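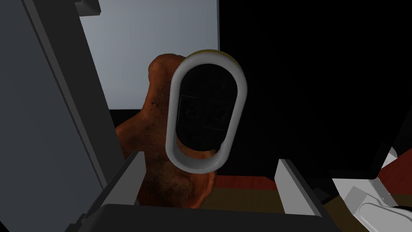

셀 9가 또 멈췄다. 새벽 3시. 에스트레야 카리요는 커피를 반쯤 흘리면서 뛰어 내려갔다. 계단, 복도, 다시 계단. 숨이 찼다.

"또 힘 제한이야?"

포옌 수가 고개도 안 들고 대답했다. "아니. 왼쪽 손가락. 닫히다가 걸려."

"어디서?"

"매번 다른 데서."

제일 싫은 대답이었다. 같은 데서 걸리면 고치면 된다. 다른 데서 걸리면 밤을 새운다.

하브덴 공장의 7월은 밤에도 식지 않았다. 환풍기 소리. 제어반 팬 소리. 그 사이로 팔이 내는 작고 높은 소리가 있었는데 에스트레야는 그걸 싫어했다. 브레이크가 물려 있을 때 나는 소리. 아프다는 소리 같았다. 포옌한테 말했다가 웃음거리가 된 적이 있어서 다시는 말 안 했다.

비상정지. 잠금. 꼬리표에 이름 쓰고. 볼펜이 안 나와서 손바닥에 몇 번 긋고, 다시 쓰고.

"로그 봤어?"

"329번째 사이클부터 이상해. 전류가 조금씩 올라가. 그러다 툭."

"툭?"

"툭 하고 떨어져. 그러고 멈춤."

에스트레야는 육각렌치를 입에 물고 손가락 판을 잡았다. 오른쪽은 매끄럽게 갔다. 왼쪽은 중간쯤에서 뭔가 씹히는 느낌. 모래 같은. 아주 잠깐. 다시 해보면 없고, 또 해보면 있고.

"레일 닦은 게 언제야."

"레오폴도가 했지."

"언제."

포옌이 점검표를 넘겼다. 한 장, 두 장. 넘기는 속도가 느려졌다. 레오폴도 로살레스의 서명은 칸마다 똑같았다. 기울기까지. 한자리에 앉아서 쭉 내려 쓴 사람의 글씨.

둘 다 아무 말도 안 했다.

레오폴도는 이 셀을 처음 세운 사람이었다. 앵커 볼트 구멍을 직접 뚫었고, 원점을 잡았고, 시스트덴 제어기가 들어왔을 때는 설명서가 틀렸다고 본사에 전화해서 소리를 질렀다. 설명서가 틀린 게 맞았다. 봄부터 그는 말수가 줄었다. 안경을 두 번 바꿨다. 교대 끝나고 주차장 차 안에 불 끄고 앉아 있는 걸 에스트레야는 봤고, 못 본 척 했다.

"위에 말해야 되나." 포옌.

"일단 고치고."

나사 네 개. 하나가 안 풀렸다. 침투유, 기다림. 기다리는 동안 포옌이 손전등을 바꿔 들었다. 건전지가 다 돼간다고 투덜. 드디어 풀리고, 손가락이 빠졌고, 레일이 나왔다. 그리스가 까맣게 굳어 있었다. 그 속에 쇳가루. 반짝이는 것들.

"와." 포옌이 말했다. "이걸로 여태 돌았다고?"

면봉, 세정제, 헝겊. 헝겊이 까매지면 접고, 또 접고, 버리고. 에스트레야는 손톱 밑이 따가웠다. 블록 하나는 볼이 나가 있어서 창고에 가야 했는데 창고 열쇠는 과달루페 비야세뇨르가 갖고 있었고 과달루페는 자고 있을 것이었다. 전화했다. 욕을 먹었다. 60분 뒤에 과달루페가 잠옷 위에 작업복을 걸치고 왔다.

"블록 하나 때문에."

"미안해요."

"레오폴도는?"

대답이 늦었다. 과달루페가 점검표를 봤다. 작업대 위에 그냥 펼쳐져 있었다. 접어둘 걸. 과달루페는 한참 보더니 안경을 이마로 올렸다.

"그 양반 눈이 안 보여." 하고 말했다. "가까운 게. 부인만 알아. 나도 알고."

팬 소리.

"왜 말을 안했대요."

"말하면 어디로 가는데. 드레로브 창고? 거기 가서 상자나 세라고?"

에스트레야는 새 블록을 끼웠다. 그리스를 얇게 발랐다. 너무 많이 바르지 말라고, 많이 바르면 먼지가 집 짓는다고 가르쳐준 게 레오폴도였다. 손가락을 달았다. 나사를 대각선으로, 조금씩, 그리고 토크렌치. 딸깍. 딸깍. 딸깍. 마지막 것도.

꼬리표 떼고. 리셋. 물러서고.

그리퍼가 열렸다. 닫혔다. 열렸다. 포옌이 화면을 봤다. 전류 선이 납작했다.

"됐다."

"좀 더 돌려봐."

스무 번쯤 더 봤다. 팔은 부드럽게 갔다. 그 소리도 안 났다. 포옌은 하품을 하고 과달루페는 의자에 앉아 신발을 벗었다. 창 쪽이 희끄무레해지고 있었다. 여섯 시면 교대. 레오폴도는 늘 십오 분 일찍 온다.

에스트레야는 점검표를 집었다. 오늘 칸이 비어 있었다. 왼쪽 블록 교환, 레일 세척, 그렇게 쓰고 자기 이름을 썼다. 그 위 칸들은 그대로 뒀다. 그러고는 표를 파일에 꽂지 않고 손에 들고 있었다.

"내가 먼저 얘기해볼게." 그녀가 말했다. "위에 말고. 레오폴도한테."

"뭐라고 할 건데?"

모르겠다고 했다. 복도 끝에서 문 열리는 소리가 났다. 도시락 가방이 벽에 스치는 소리, 그리고 발소리. 늘 그렇듯 한쪽을 조금 끄는.

과달루페가 신발을 다시 신었다.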